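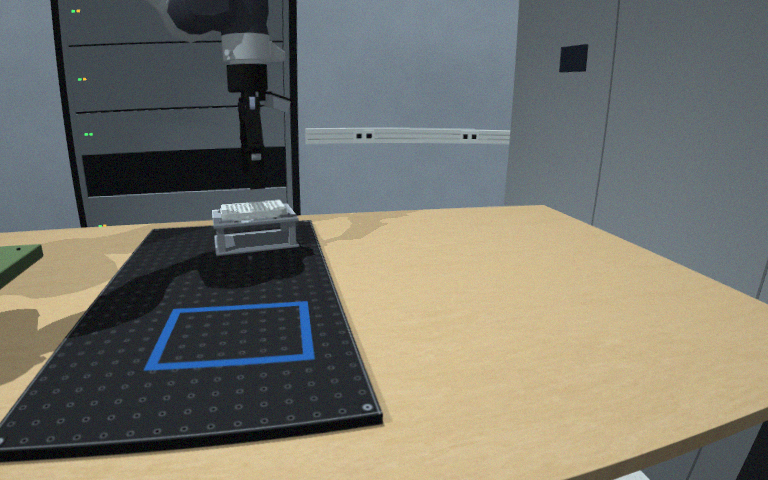 Derecho migratorio comparado
Unidad 6. Prórroga y conversión de visados temporales
Material de apoyo. Docente: Shireen Swanepoel
Versión revisada el 13 de julio de 2023

Imprimir | Enviar por correo electrónico

6.1. Delimitación de conceptos

Se entiende por prórroga la ampliación del plazo de estancia sin alteración del título que la autoriza. La conversión supone, por el contrario, la sustitución de dicho título por otro de distinta naturaleza, por ejemplo, el paso de visitante a trabajador por cuenta ajena. La solicitud de prórroga se presenta durante la vigencia del visado; la de conversión exige además acreditar los requisitos propios de la nueva categoría.

6.2. Supuesto práctico

La empresa Palumbo, con sede en Flusdale, emplea a 50 trabajadores de temporada cuyos visados vencen en noviembre. La clausura de la frontera impide su regreso y la empresa desea mantenerlos en plantilla. El expediente consta de más de 100 folios, de los que se facilita un extracto en la biblioteca del edificio Flondberg.

Cada grupo deberá determinar:

- el título de estancia aplicable a partir del vencimiento;
- si la autorización laboral se extingue con el visado o subsiste mientras se resuelve la solicitud;
- las obligaciones del empleador en materia de notificación.

6.3. Entrega

El dictamen tendrá una extensión máxima de 3000 palabras y se remitirá por la plataforma Sindar. Las citas normativas indicarán artículo y apartado. No se admitirán entregas por correo electrónico.

Lectura previa a la unidad 7: régimen de recursos contra la denegación.

Este sitio utiliza cookies propias y de terceros. Aceptar | Configurar

Contacto | Aviso legal | © Todos los derechos reservados | Volver arriba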